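Section 7: Storage bags for the play food set

The Stelolbridge play kitchen comes with clear zip bags for keeping the small pieces together between sessions. Replacement bags are order code 1281 in the Prekley parts list.

7.1 Packing and closing a bag

1. Wipe each piece with a dry cloth. Pieces that have been washed must dry overnight before they go in.
2. Stand the bag on a table and pull the mouth wide open.
3. Put the larger pieces in first, then fill the gaps with the small ones. Stop well short of the zip — an overfilled bag will not close evenly.
4. Bring the two sides of the mouth together, starting at the end where the slider sits.
5. Hold that end still with one hand and move the slider along the track with the other. Do not tug it upwards.

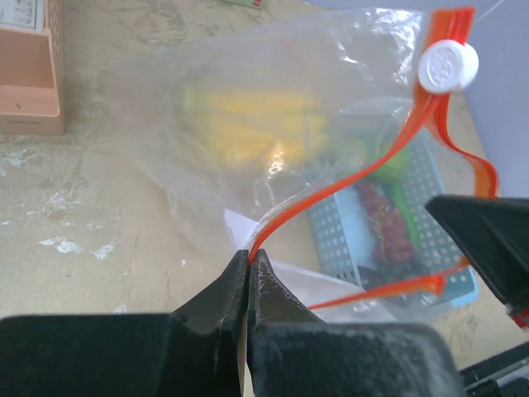 Fig. 39. Bag with play food inside, orange zip and white slider.

Note: The zip strip bends easily. If it has curled over on itself, lay it straight with your fingers before moving the slider.

Caution: Keep empty bags away from babies and small children. Danger of suffocation.

7.2 Opening and checking a bag

1. Move the slider back to its starting end.
2. Part the two strips by hand, working from the middle outwards.
3. Lay the bag on the table and take the pieces out. Check the corners for small ones.

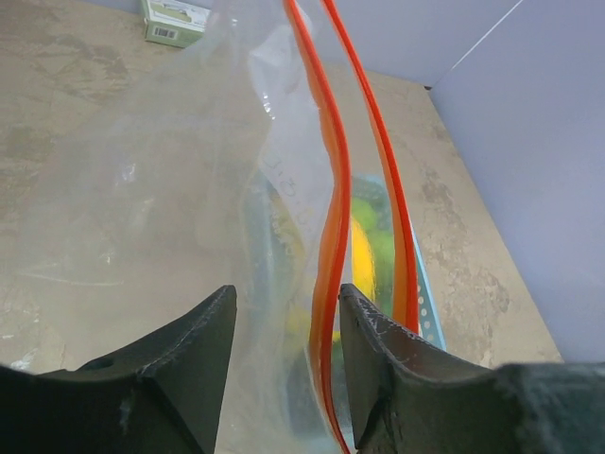 4. Run a finger along both strips and remove any crumbs or fluff. Grit in the track is the usual cause of a zip that pops open again.
5. Look over the side seams. A bag with a split seam should be thrown away — tape will not hold for long.

Note: Bags may turn cloudy with use. They can still be used as long as the zip closes fully.

Store filled bags flat in the Hutside drawer unit, one layer deep, away from radiators.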